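Setup and Upkeep of the Tabletop Arm Cell
Student project report, Adwoa Arthur and Youssra Ghoneim 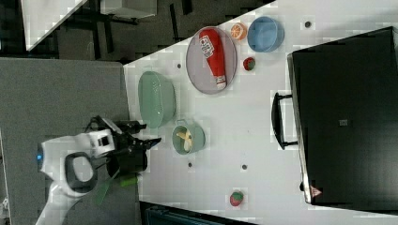
The cell was handed to us at the start of the term with no written procedure. Earlier groups had kept their settings in their own notebooks, and two of the saved home positions no longer matched the table. Our task was to bring the arm back into a known state, write down how it is set up, and keep it running for the Gullbridge sorting exercise. The exercise uses toy food and kitchenware, such as a banana in a pot or a bottle on a plate.

1. Mounting and level

We checked the base bolts first. One had backed out far enough to turn by hand. We cleaned the threads, tightened all of them in a cross pattern, and marked each head with a paint pen so that movement would show. The table was then leveled at the feet. After this the arm returned to the same point on a taped target in every trial that morning.

2. Gripper

The fingers did not close evenly. Youssra took the gripper off and found dust packed into the slide on one side. We brushed it out, wiped the slide with a dry cloth, and put on a thin coat of the grease named in the manual. One finger screw was stripped and was replaced from the lab stock. Closing force was lowered from the old setting because toy fruit was coming out dented. The new value is stored under the profile name Yap.

3. Cable

The loom had been tied too tight near the wrist and pulled when the last joint turned. We cut the ties, left a longer loop, and fixed it again with hook-and-loop strap. The loop has to be checked by eye before each session, as it can swing low and catch the table edge when the arm reaches down.

4. Reach and speed

Height is set from the bare tabletop. Pots and bowls need a higher approach so the fingers clear the rim. We limited the speed to up to 84 percent for moves with nothing in the gripper and used much less near the table.

5. Remaining problems

The arm still stops with a joint error after a long session. Restarting the controller clears it, but we did not find the cause. Adwoa logged the joint temperatures and saw no clear pattern. The next group should start with the wrist joint and the connector at the base. Our log sheets are in the Dorneo binder on the shelf by the door, and the spare finger screws are in the same place.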